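Häufige Fragen zur Robotik-AG Kutix

Wer kann mitmachen?
Alle Schüler ab Klasse 7. Vorkenntnisse sind nicht nötig, Geduld schon.

Wann beginnt der neue Kurs?
Im September. Der Beitrag ist 55 Euro für das Halbjahr, Material ist inbegriffen.

Wie groß sind die Gruppen?
Es arbeiten immer 3 Personen an einer Zelle – so kommt jeder an die Steuerung.

Was ist die Aufgabe in diesem Jahr?
Die Zelle »Pilzladen«: Zwei Arme sollen zusammen an einem kleinen Gerät mit Batterien arbeiten. Die Wände haben ein Muster mit Pilzen und Lattenzaun. 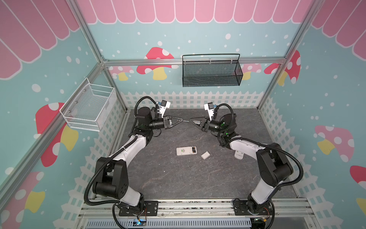
Muss ich einen Laptop mitbringen?
Nein, die Rechner stehen im Raum.

Stand: August 2023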